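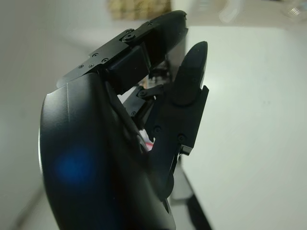
Matte finish

A matte finish (also spelled matt or mat) is a surface condition in which most reflected light is scattered over a wide range of angles. It is the opposite end of the scale from a gloss finish, where reflection is concentrated in the mirror direction. Intermediate grades are sold under names such as eggshell, satin, low sheen and semi-gloss. The boundaries between these grades differ between manufacturers.

The term describes the geometry of reflection and is independent of colour. A white wall and a black equipment housing may both be matte.

Contents
Optical basis
Production
Measurement
Wear and maintenance
Fimton Hall repainting
See also

Optical basis

Light striking an opaque coated surface is partly reflected at the outer boundary and partly transmitted into the coating, where pigment absorbs or scatters it. On a smooth coating the first component leaves at an angle equal to the angle of incidence and produces a visible highlight. If the boundary is rough on a scale comparable to or larger than the wavelength of light, the same component is spread out and the highlight becomes broad and dim.

Dark surfaces show the effect most clearly. A black coating returns little light from its interior, so nearly all of what an observer sees comes from the outer boundary. A matte black object may appear greyer than a glossy one of identical pigment when the observer stands outside the mirror direction. At grazing angles even a rough surface becomes more mirror-like, and curved matte parts commonly show a narrow bright line along a rim. This behaviour is known as sheen.

Production

Paints and varnishes are flattened by adding a matting agent, usually silica, wax or an organic filler. The particles stand slightly proud of the film as it shrinks during curing. Raising the ratio of pigment to binder has a similar result, but tends to weaken the film and make it more porous. Matting agents settle in the tin and must be stirred back in before use. Poorly stirred paint dries with shiny patches.

Powder coatings may be flattened by blending resins that cure at different rates, which wrinkles the surface on a very fine scale. Moulded plastics take their texture from the mould cavity, which is etched or blasted beforehand. Metals are commonly bead blasted, brushed or chemically etched, and aluminium may be etched before anodizing. Brushing produces a directional finish whose appearance changes as the part is turned.

Measurement

Gloss is measured with a glossmeter, which directs a beam at the surface at a fixed angle and records the intensity received at the mirror angle. Results are stated in gloss units relative to a polished black glass standard. A steep geometry, with the beam closer to the surface, is preferred for matte samples and gives better separation between similar readings.

Curved or heavily textured parts cannot be measured reliably with ordinary instruments. Flat test panels are prepared from the same batch and measured in their place.

Wear and maintenance

Rubbing flattens the high points of a matte surface and raises its gloss locally, an effect called burnishing. It is common beside light switches, on stair walls and on keyboard keys. Burnished areas cannot be restored by polishing, and touch-ups are often visible even where the colour matches. Skin oil fills the surface texture and leaves dark marks, particularly on black coatings.

Fimton Hall repainting

The interior of Fimton Hall was repainted in May 2021 under the direction of conservator Pacita Tiongson. The work covered 3,277 square metres of wall and ceiling. Test panels were read at 40 positions and the ceiling paint was held to a maximum of 2 gloss units. The Muriithi Gallery, on the upper floor, received a satin coating below the dado rail, where earlier matte paint had burnished.

See also
Diffuse reflection
Distemper (paint)
Patina
Surface roughness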